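Unexpected Gripper Release During a Kitchen Sorting Task
Final report, Skovent Robotics Lab, senior project

1. Background

Our project used the lab's Jilloleck arm to pick up kitchen items from a table and put them in a bowl. The arm has a two-finger gripper with rubber pads and a small camera at the wrist. The original goal was to compare two grasp planners. We did not finish that comparison. In September the gripper started opening in the middle of a lift, and most of the semester went into finding out why. This report covers the fault, how we traced it, and what was changed.

2. What happened

The first drop was on an afternoon run with a spatula. The arm closed on the handle, lifted, and started toward the bowl. Partway there the fingers opened and the spatula fell on the table. The arm kept moving, reached the bowl, ran its release step with nothing in the gripper, and logged the attempt as a success.

The log entry was the bigger problem. We had been scoring attempts from the log without checking all of them by eye. When we went back over the recorded wrist video for the first 30 attempts, we found 4 that were marked as successes but where the item never got to the bowl. Those results were thrown out.

No one was hurt and nothing broke. We still filed it as a safety matter because a person can stand near the table during setup, and a gripper that opens without a command could drop something heavier than a spatula. The lab supervisor had us stop all runs until we had a written test plan.

3. First ideas

We thought the grip force was too low. Plastic handles are smooth, and the force setting had been copied from an earlier project that used foam blocks. We raised it in small steps and repeated the lift. The drops kept happening at every setting, and on video the fingers clearly moved apart before the item fell. A slipping handle would have come out with the fingers still closed.

Next we suspected the planner code. One of us added a print statement to every line that could send an open command. During the next drop, none of them printed. This took almost a week and told us only that our own program was not asking the gripper to open. 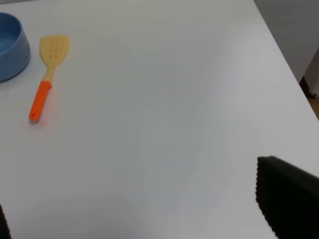 We then turned to the wiring. The gripper gets its power and signal through one cable that runs along the outside of the arm. It was held with zip ties, and the tie nearest the wrist had been pulled tight when the camera was mounted. With the arm stretched out low over the table there was enough slack. When the wrist turned to face the bowl, the cable went tight and pulled on the connector.

4. Test

To check this, we parked the arm with the gripper closed and nothing in it, then turned only the wrist joint back and forth. We did this 25 times with the cable as we found it. The gripper lost its connection in nearly 2 out of every 5 turns. Each time it reconnected, the Nitex driver ran its startup routine, and that routine opens the fingers all the way to find the zero position.

That explained everything we had seen. The connection dropped for a moment, the driver restarted the gripper, and the startup routine let go of the item. Our program never got an error because the driver reported the gripper as ready again before the next status check.

We cut the tight zip tie, added a loop of slack at the wrist, and repeated the same test. There were no disconnects.

5. Changes made

The cable now runs through a clip that lets it slide, and the camera bracket has its own tie. Checking the loop with the wrist turned both ways was added to the startup sheet.

We changed the driver settings so that the startup routine waits for an operator to confirm before the fingers move. If the connection drops during a run, the arm stops where it is and the program exits with an error.

The success check was rewritten. It used to look only at whether the release step had run. It now also reads the finger position right before release and compares it to the position right after the grasp. If the fingers have moved more than a small amount, the attempt is logged as a failure.

6. Remaining problems

The new check can be fooled by very thin items. A butter knife changes the finger position so little that a drop with the fingers fully closed looks the same as a good hold. We tried using the motor current instead, but the readings were too noisy.

We also did not open up the connector. It may have been damaged by being pulled for several weeks, and we recommend replacing it before the next group uses the arm. A spare is in the Thomas cabinet, second drawer, with the old gripper pads.

The planner comparison should be run again from the beginning. The code for both planners is in the project folder, along with the test logs and the revised startup sheet.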